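Prendard Alport 2 Rear Pannier Rack

Item no. 619
In stock at our Kutstead warehouse. Page updated 6/27/20.

The Alport 2 is a rear rack for touring and commuting bikes with 700c or 26 inch wheels. It replaces the original Alport, which we stopped selling in May. The main changes are a second, lower rail for the panniers and longer front stays, so it fits a wider range of frames.

Putting the panniers on the lower rail keeps the weight closer to the axle, and the top deck stays clear for a tent or a rack bag. With the old rack you had to take the panniers off to get at anything strapped on top. The lower rail also sits a little further back, which gives more heel room for riders with big feet or a short-chainstay frame.

Tubing is aluminium alloy, welded at the joins and powder coated black. The coating will wear where pannier hooks rub. This doesn't affect the strength of the rack, but if it bothers you a wrap of old inner tube or clear frame tape on the rails will slow it down. The rear plate is drilled to take most bolt-on reflectors and tail lights.

Fit

The rack needs threaded eyelets at the dropouts and a pair on the seat stays. If your frame has no upper eyelets, the Salazar seat collar (sold separately) has a threaded mount on each side and does the same job. It isn't suitable for carbon seatposts or carbon frames.

Disc brakes are fine on most bikes. Where the caliper sits outside the rear triangle you will need the longer spacers and bolts, which are in the box. Full-length mudguards can share the lower eyelet, though a separate eyelet is better if you have one.

Fitting takes a 4 mm hex key and an 8 mm spanner. Start all the bolts by hand before tightening any of them, level the deck, then work from the bottom up. Check the bolts again after the first long ride – new racks settle a bit – and use a dab of threadlocker if you ride on gravel.

In the box: rack, front stays, bolts and washers, disc spacers, fitting sheet. Bags, straps and lights are not included.

Shipping and returns

Orders leave Kutstead within 2 working days. Small parts and spare bolts go by letter post, racks by courier. If the rack doesn't fit your bike, send it back unused with all the hardware and we'll refund the price of the rack. Return postage is yours unless we sent the wrong item.

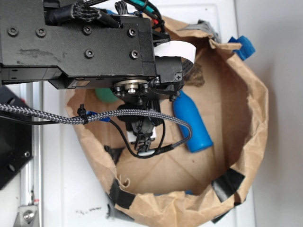

Open brown paper bag on a white tabletop.

The rack is covered against faults in the welds and tubing for as long as the first owner has it. Crash damage, bent stays and worn coating aren't covered, but replacement stays can be bought as a pair. Please have your order number ready when you get in touch.

Related items
Salazar seat collar with rack mounts
Alport 2 replacement stays, pair
Prendard roll-top pannier
Prendard rack bag
Stainless bolt kit for racks and mudguards

Contact us | Copyright Prendard Cycle Goods, Kutstead | Back to top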